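Home | About Us | Rooms | Rates | Contact

About Pindemell House

February
By Mebrat Fikre

Pindemell House rents furnished rooms by the month to people who are new in town, between leases or working away from home. We opened with 7 rooms on Zirnier Street and now have 40 in two buildings. The second one, on Pritau Lane, has a total floor area of 3,602 square feet on its upper level.

Ziad Haddadin started the business after a year of living out of a suitcase and carrying his wash to a laundromat. He wanted tenants to be able to do their laundry where they sleep. In a room like this one, the stacked machine stands in front of the window and the basket goes on the floor, a few steps from the bed.
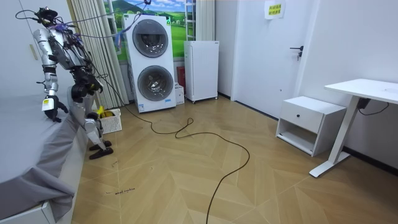 What is in the room

The rooms are small and the walls are white. We keep the furniture plain so that it goes with whatever tenants bring. The tall wardrobe has long handles that are easy to grab with an armful of clothes. A mini refrigerator on wheels can be rolled out for sweeping.

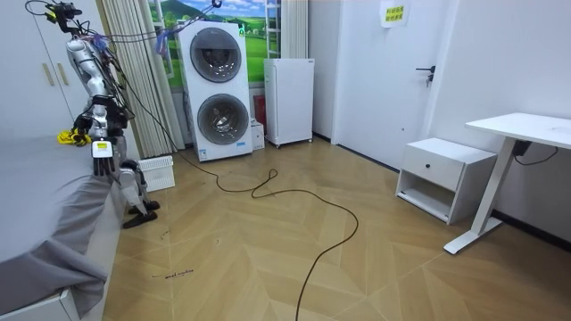 Wardrobe, curtain, washer-dryer and mini refrigerator.

Beds and linens

We supply the sheets. Most of ours are gray, bought in one order of 454 from Mazandarani, a linen supplier we have used from the start. Tenants get a clean set when they move in and can trade it for another at the front desk. The fitted sheet goes over the mattress and down the side, above a low white base.

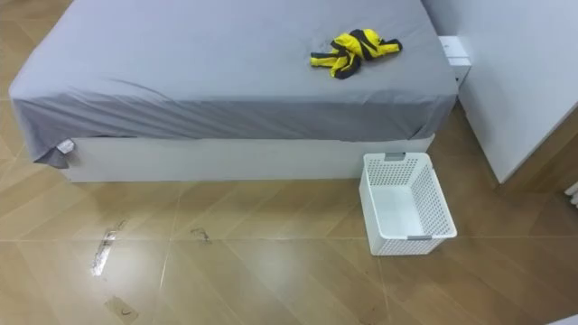 We ask tenants to strip the bed on their last morning and check it for clothes before they leave. Shirts and socks left behind are washed and held at the desk for 40 days. Write to Mebrat if you think something of yours is there, and include your room number and the month you stayed.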